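Leave the kitchen alone for an hour

My sister-in-law keeps a rule in her house in Hebden that I used to find slightly mad. After supper, the kitchen is left as it is for an hour. The plates stay where they were put down. The family sits at the table, or moves to the next room, and talks or reads or falls asleep. Then two people get up and do the lot together, with the radio on.

I was brought up the other way. In my mother's kitchen the pans were washed before the food was served, and if you put your fork down for long enough it was gone. I carried on like that for 20 years in my own home and thought of it as good manners. I now think it was a mistake, and I want to argue for the hour.

The case for clearing up straight away is easy to make. Food dries on. The sink fills. Somebody has to do it, and if it is left, the same somebody ends up doing it late and in a bad mood. All of this is true, and I don't want to wave it away. Dried egg is a nuisance.

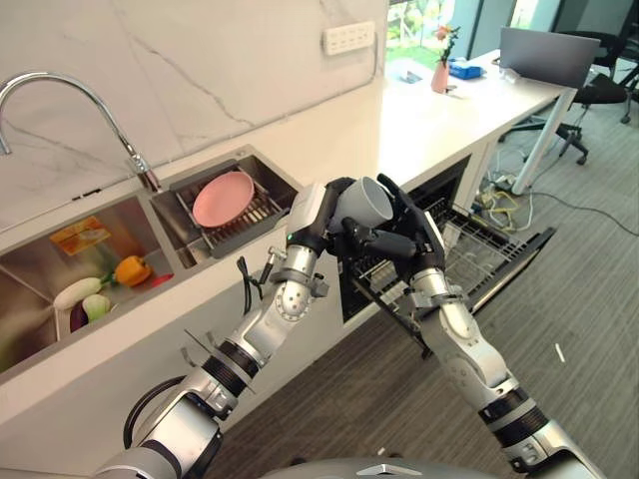

So does a dirty plate do any harm if it waits an hour? Very little, as long as it has been scraped and the leftovers that need to be cold have gone into the fridge.

What the rush does harm is the meal. The person who cooks gets up first and sits down last, and everyone else takes the clatter as a sign that the evening is over. Children learn it very quickly. Ours used to carry their plates out while they were still chewing, and we praised them for it.

I wrote a short piece on this for the Lokby newsletter last November and had more letters than I have had on any other subject, including parking. Most were against me. The best of them came from I-hsuan Hsiao, who cooks for a living and does not see why anyone would sit and look at a mess. In her trade you clean as you go or you cannot work, and she does the same at home. Her point was that a clear counter is a kindness to the next person who needs it.

I agree with her about a working kitchen. If 40 people are waiting for lunch, wipe down as you go. But a home is a different sort of place, and a good many of our household habits have been borrowed from places of work without anybody asking if they fit. We time things. We talk about getting on top of the washing-up, as though it might otherwise get on top of us.
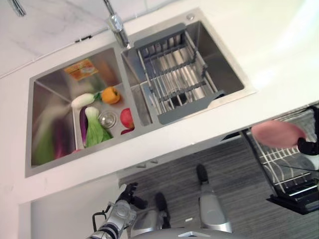 The same habit shows up at the other end of the meal. People who would never dream of hurrying a guest will hurry themselves through the preparing, which is the part most of us say we like. They buy the onions ready chopped and then spend the time saved on polishing the hob. I have done this myself. I would sooner have it the other way about -- slow at the start, slow at the table, and brisk for a short while at the end.

Majdi Saliba, my neighbour when we lived in Bornum, had another objection, and it is the one I find hardest to answer. He said the hour only works if two people get up at the end of it. If one person always does, then the hour is just a delay before the same unfair job, and she (he said "she", and he was right to) spends it thinking about the pans. I have no clever reply to that. The rule needs both halves. A household that can't manage the second half should sort that out first, and it will take longer than an hour.

Machines come into it less than people expect. A dishwasher is a good thing to own, but it still has to be loaded, and there are couples who have argued more over the loading than they ever did over the washing. 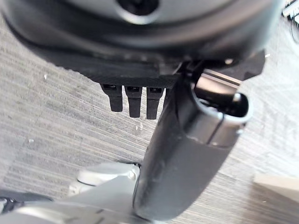 Black plate and tabs under a dark grey housing.

We have kept to the hour since spring. Some nights it is 2 hours and some nights it is ten minutes, if there is a train to catch. The kitchen is no dirtier by bedtime than it was before. My mother came to stay and lasted until the pudding bowls were empty, then got up and ran the tap. I let her finish the glasses, and she came back and sat down with us for the rest of it.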